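The Pink Box

My gran left me three things when she moved to Listilwood: a teapot with no lid, a debt of 93 pounds to the milkman, and the pink box. I'd wanted the box since I was five. It used to live on top of her wardrobe, and she told me that if you put a thing in it on a Thursday night and shut your eyes, the sea would come and have a look at it.

Well, I'm a grown woman now and I live 2,000 steps from the nearest bus stop, never mind the sea. But it was Thursday, it was raining, and I'd been putting off sorting the bedroom for weeks. So I cleared a space on the patchwork blanket, put the box down and thought, go on then. What would the sea like?

First in was the pink knitted cloth, as something soft to land on. Then some paper with blue printing on it (I've never been able to throw out nice paper). After that I dithered. The toy with the brown ears looked so worried I hadn't the heart!
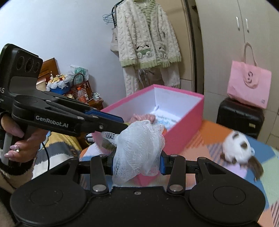
The bath puff, in front of the box.

I settled on the bath puff. It's the nearest thing I own to foam, and I reckoned the sea might take it for a relative. In it went, and I sat on the edge of the bed, shut my eyes and felt a complete fool. The rain went on. Next door's telly was doing the football.

Then it went quiet, the way a shell is quiet, and I could smell salt and old rope and, I swear, my gran's hand cream.

When I looked again the puff was where I'd put it. I picked it up and gave it a squeeze over the blanket, and out ran a little trickle of sand, still warm.

I rang Gran straight away. "Did it like it?" she said.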